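Holtulent Gripper Recordings – Known Fault Notice

This notice applies to the October release of the Holtulent set, maintained by the Trasumau robotics group.

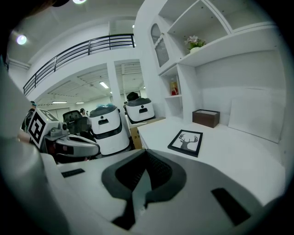

View from the hand-held gripper, with a second gripper at left and the white counter at right.

Summary of the fault

The release holds 332 recordings. In 19 of them, the logged jaw opening stops updating while the video continues. The cause was traced to a loose encoder connector in one gripper. The logging software, Brostex, repeated the last valid reading and raised no warning.

Affected files

All 19 carry the flag jaw_stale in the index. In 14 the fault lasts to the end of the file. Video and pose data are not affected.

Use

Do not train grip control on flagged files – the width values are wrong. They may be used for visual tasks.

Status

The connector has been replaced. Brostex now halts a recording when readings stop. Reports of further faults should be sent to the Tetteh data desk.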